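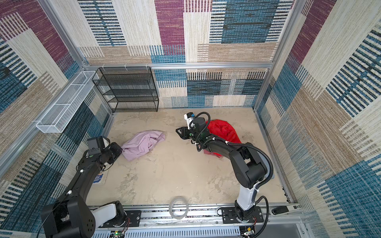
November, evening. Flelmont.

The sporting office of the Stotent Endurance Cup opened at 7:00 this morning for the final test of the year. Sign-on was completed by 8:15 with one late arrival, the second Erkance driver, whose medical card had been left at the hotel. The card was produced at 8:40 and the driver was cleared for the second session. No penalty was applied. A note has been placed in the team's record.

The entry stood at 16 cars. All passed scrutineering, two of them at the second attempt. In one case a door net was mounted too loosely, and in the other the battery cut-off label had worn away and could not be read. Both were put right in the garage and checked again before pit lane opened.

The main business of the day was the proposed change to the refueling rule. Under the present rule, a car must remain stationary for a fixed minimum time at each fuel stop, measured from the moment the wheels stop turning at the box. Teams have argued for most of the season that this favors the garages nearest pit exit, where the lane is wider and cars can rejoin cleanly. The new wording measures the full time between pit entry and pit exit, with 30 seconds added to the reference time for a stop that includes a driver change.

Mr. Nattawut Pongsiri, as race director, asked that each team carry out at least two full stops under the new wording. Fourteen teams did so. One declined on grounds of cost, and one had retired its car with a gearbox fault before the exercise began. The timing loops at pit entry performed correctly. The loop at pit exit dropped one reading in the morning session. It was reset over lunch, and I saw no further gaps in the afternoon sheets.

My own view, recorded here and not in the report, is that the new wording is fairer but will be harder to explain to the public. A spectator can see a car standing still. A spectator cannot easily see a car losing time against a reference. The commentary team should be given the text early, and in plain language.

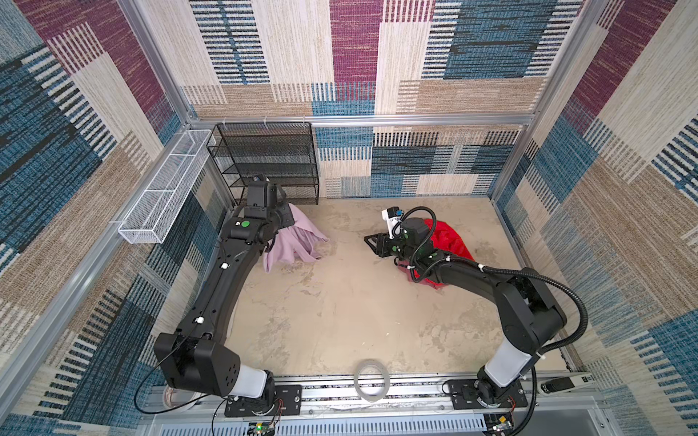
The afternoon session was stopped once. The Talebi car left the road at the downhill left and came to rest against the tire wall at low speed. The driver stepped out unaided, was seen at the medical center and released within the hour. Recovery took longer than it should have. The truck was parked on the inside of the circuit and had to wait for the full field to return to the lane before crossing. Mr. Pongsiri and I agreed that it should stand on the outside for the opening round, and the post chief has been informed.

Damage to the barrier was minor. Four bundles were replaced. The circuit has asked the series to settle the invoice, and I have replied that under the rental agreement the matter lies with the entrant. I expect further letters on this subject.

Talebi has also asked whether the lost running may be made up at a private session. The regulations are clear that it may not. I have drafted a courteous refusal and will read it again in the morning before it goes out.

Mr. Jirayu Ratanaporn presented his findings on minimum weight at 4:30. His concern is that cars are weighed with drivers at the start of the season only, and that seat inserts and drink systems have since been altered in several entries. He proposes that each crew be weighed in full equipment at every round, and that ballast be fixed and sealed in the passenger footwell. The meeting was well attended and mostly polite. Erkance objected to the position of the ballast. The others objected mainly to the paperwork, on which I have some sympathy with them.

It was settled that the weighing will go ahead and that the position of ballast will be decided by letter. The fine for a broken seal was set at 2000, payable before the car may next take part.

Light failed early and the flag was shown at 4:10, ahead of the published time. The field completed 290 laps between them, fewer than I had hoped for given a dry track.
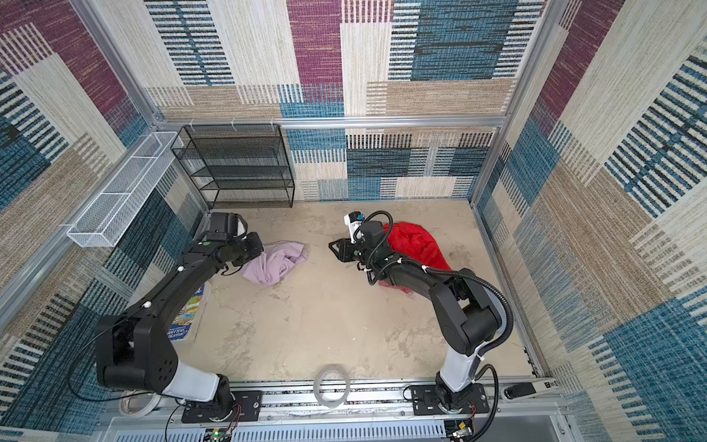
## Matters carried over

- Final text of the refueling rule to be sent to all entrants, with a worked case for a stop with a driver change.
- Pit exit loop to be replaced before the opening round. The circuit electrician believes the cable is at fault.
- Reply to Talebi.
- Reply to the circuit on the barrier invoice.
- Mr. Ratanaporn to supply a drawing of the ballast mounting, including bolt sizes.
- New battery cut-off labels to be ordered. The present ones fade.
- Keys to the race control tower returned at 6:20, signed for by the night guard.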